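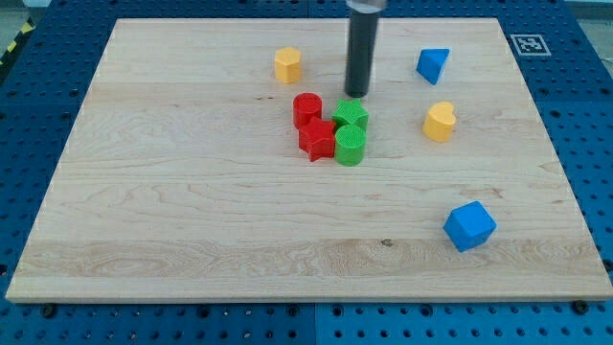
Maple on blue pegboard.

Print fair and open workshops at Nismont, first Friday in August. Times and practical stuff in this thread.

Doors are at 2 pm. The ground floor is the book and print tables, the upper floor is the Agbenyega sound piece, which runs on a loop until closing. You can walk in at any point.

Entry to the fair is free. The evening performance by Plultska is ticketed and the room holds 80, seated and standing together. Tickets are on the Nismont site now. If any are left they will go on sale at the door, cash or card.

Workshops need a booking. Relief printing is full. Bookbinding and the risograph session still have places. Write to the Nismont office with your name and which session you want, and wait for a reply before you travel.

If you booked relief printing and can't come, please cancel. There is a waiting list.

The fair catalog is printed in an edition of 1000. One per visitor, pick it up at the table by the stairs. Stallholders get theirs in the morning when they set up.

Getting in: use the courtyard gate, code 2542. The street door stays locked all day. The ground floor is step-free. The elevator to the upper floor is slow and small, so ask at the desk if you need it and someone will come with you.

Ralta is doing food in the courtyard until 9 pm - soup, flatbread, one vegan stew. Drinks are at the inside bar. Please don't take either one near the print tables.

Dogs are fine in the courtyard, not inside.

Someone asked about photos. Yes at the fair, no during the performance. For the workshops, ask the person running yours.

Stall list goes up here tomorrow morning.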